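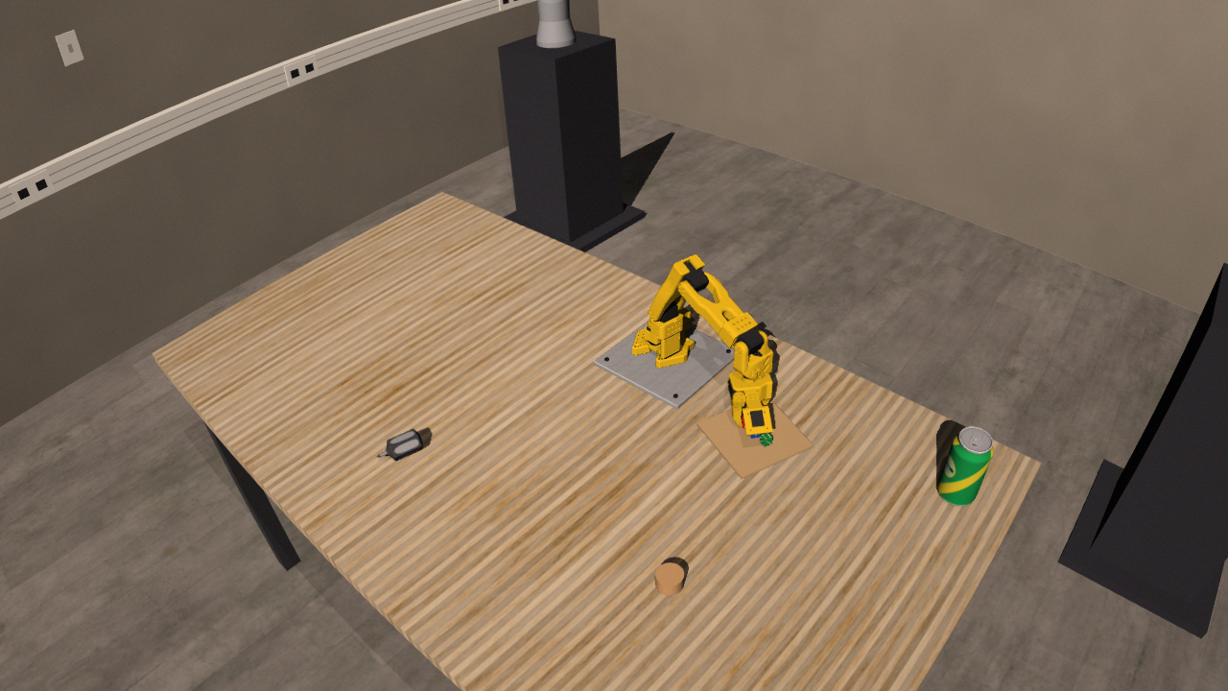

Pristov Wedding Catering Price List

Version dated 21 October 2022

What this is

A table of 1426 quoted prices for wedding food, one row per quote. It covers sit-down dinners, buffets, food trucks, grazing tables, dessert bars and late-night snacks. We put it together after reading one too many articles claiming that a taco truck "saves you thousands." Saves who thousands, compared with what? The articles never say.

The quotes were collected by email and from public menus. Every request used the same made-up event: 100 guests, a Saturday-style evening reception, no bar. Where a caterer refused to price that event, the row is kept and the price field is blank.

Files

quotes.csv has the main table
fees.csv has the extras, joined on quote_id
regions.txt explains the region codes
changes.txt lists corrections

Columns in quotes.csv

quote_id: a number, no meaning
style: one of the six food styles above
region: a two-letter code, ours, so don't expect it to match anybody else's
per_head: price per guest in dollars, before fees
min_guests: the smallest party the caterer will take
staff_included: yes, no, or unclear
source: email or menu
notes: free text, spelling left as it came

A warning about "unclear." It means the caterer was asked twice and still wouldn't say whether servers were part of the price. There are plenty of these, mostly among food trucks and grazing tables. Please don't fold them into "yes." An earlier copy of this list, passed around under the name Skollasard, did just that, and the trucks came out looking like a bargain.

Fees

The fees file is the part worth reading. Travel, generator, cake cutting, plate rental, trash removal and "service" each get a row. We can't tell you what a service charge pays for. Some caterers say it is a tip, some say it is not, and a few gave both answers in the same email. Fees quoted as a percentage are left as percentages. You will have to do the math yourself.

Cake cutting fees were recorded even when the cake came from the same caterer. Yes, they charge for that too.

What it can't tell you

A quote is not a bill. We have final invoices for only 52 of these events, supplied by couples who offered them, and people who offer invoices tend to be the ones who are angry. Those are not in this release.

Nothing here measures taste, portion size, or whether the food showed up on time. The grazing tables in particular are priced per guest with no word on how much each guest gets. Treat any ranking of "best value" built on this table with suspicion, including ours if we ever publish one.

Menu prices go stale fast. Menu rows more than 30 days old when checked were dropped.

Known problems

Tamura region codes were mixed up with the coast codes in the first upload. Fixed, we think.
Some duplicate quotes remain where one kitchen sells under two names.
Kids' meals are missing nearly everywhere.

Use

Free to copy with credit to the Zosteo project. If you find a wrong price, send the quote_id and the original message or menu page. "That seems high" is not a correction. The next update is planned for November.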